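Akmont Shore Survey > Help > Tickets > Data logger and upload

Search tickets Enter keyword or ticket number Go

Water temperature stops uploading from the Stultard creek station

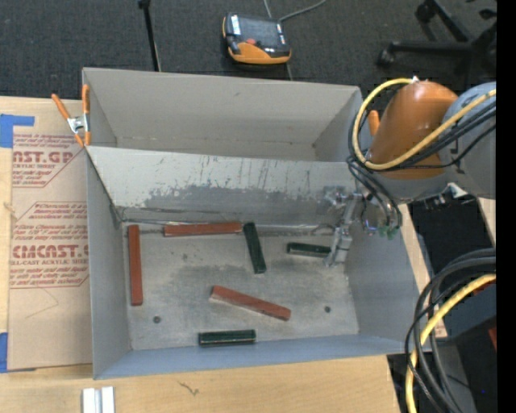 Status: solved, but please read the last entry

Opened by: station team, Stultard

We are the school group that looks after the creek station at Stultard. The logger is a Kuvalero, the older type with the gray cap. Since Friday the salinity and the depth arrive on the survey page as usual, but the water temperature column is blank. The logger itself seems to be working. When we connect the cable and open the live view, the temperature is shown and it changes when we hold the probe in the hand.

What we tried before writing:

- restarted the logger with the button (3 times)
- changed the batteries
- cleaned the probe with a soft brush and fresh water, there were small barnacles on the guard
- uploaded by hand from the classroom computer, same result

The file on the computer has 295 rows. All of them have a temperature. So I think the values are lost between our file and the page, but I am not sure how to check this.

Reply from help desk

Thank you for the clear report. Please send the first lines of the file, with the header line included. Please also tell us if anybody changed the settings of the logger before Friday, for example the language or the units.

Reply from station team

The header is:

time;depth_m;sal_ppt;temp_F

I did not see this before. In the older files it is written temp_C. One of the students remembers that the group wanted to show the parents the temperature in Fahrenheit on the open afternoon. They changed it in the live view and they believed it was only for the screen.

Reply from help desk

This explains it. In this logger the unit in the live view is the same setting as the unit in the file. The survey page accepts only temp_C. If it finds another name, it leaves the column blank and gives no warning. We agree that a warning would be better and we have written it on the list.

Please do these steps in this order:

1. Connect the cable and wait until the light is green.
2. Open Settings, then Units, and choose Celsius.
3. Press Save to device. If you close the window without this, the old setting stays.
4. Take one new reading and look at the header of the new file.

Do not edit the old file by hand. If only the header is changed, the numbers will still be Fahrenheit and the creek will look like soup. Send us the whole file and we will convert it here.

Reply from station team

I did the steps. At first the setting did not stay, and I had to use a different cable. With the second cable the light was green after 45 seconds and the save was accepted. The new file has temp_C in the header, and the reading arrived on the page with all columns.

I sent the old file with the 295 rows. I have one question also. Will the conversion change our salinity? The students learned that the salinity is calculated with help of the temperature, so they are worried about the crab counts, which we compare with salinity.

Reply from help desk

It is a good question. The salinity is calculated inside the logger from the probe signal, before the unit is applied, so it is not changed. Your file is converted and loaded now. We compared it with the Chung Point station for the same days and both temperature lines rise and fall with the tide in a similar way.

Reply from station team

We see the complete graph now. Thank you very much, you can close the ticket.

Last entry, for other stations

If your temperature column is blank, look at the header of the file first. The same happened last June at another station and we found that ticket too late, its title said only "problem with page". We have put a label on our cable bag that says CELSIUS, and the first cable is marked as bad. We still need a replacement for it, if a station near Akmont has a spare one.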